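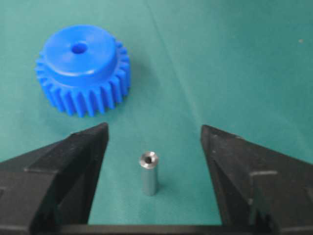 Foro > Mecánica pequeña > Engranajes de plástico: ¿merecen la pena?

tornillo_flojo
Estoy pensando en pasar a plástico el arrastre de mi alimentador Trutano. El azul es el recambio que me han mandado, con su cubo y su taladro pequeño en el centro. Al lado, el casquillo metálico. Según Plusbridge aguanta lo mismo que el de latón. No me lo creo. ¿Alguien lo ha usado de verdad?

mbarro
Yo. 18 meses sin problema, poca carga.

Clyde Pruitt
"Poca carga" no dice nada. ¿Qué par? ¿Qué velocidad? El catálogo de Skemen tampoco lo pone y por algo será.

mbarro
Es un alimentador, Clyde, no un camión.

Erzsébet Kun
A mí los dientes me preocupan menos que el taladro. Si el casquillo entra a presión en plástico, acaba girando loco. Me pasó en mayo con dos seguidos.

tornillo_flojo
¿Con pegamento o sin nada?

Erzsébet Kun
Uno con y otro sin. Igual de mal.

mbarro
Pues estaría mal medido el agujero. El mío sigue en su sitio.

Clyde Pruitt
O no lo has desmontado para mirarlo.

mbarro
Tampoco pienso hacerlo mientras funcione.

tornillo_flojo
Vale, mido el taladro y el casquillo con calibre antes de meter nada. Si baila, lo devuelvo y pido el de latón, que son 28 euros más. Me fastidia, pero más me fastidia abrirlo otra vez.

Erzsébet Kun
Mide en varios puntos, que a veces salen ovalados.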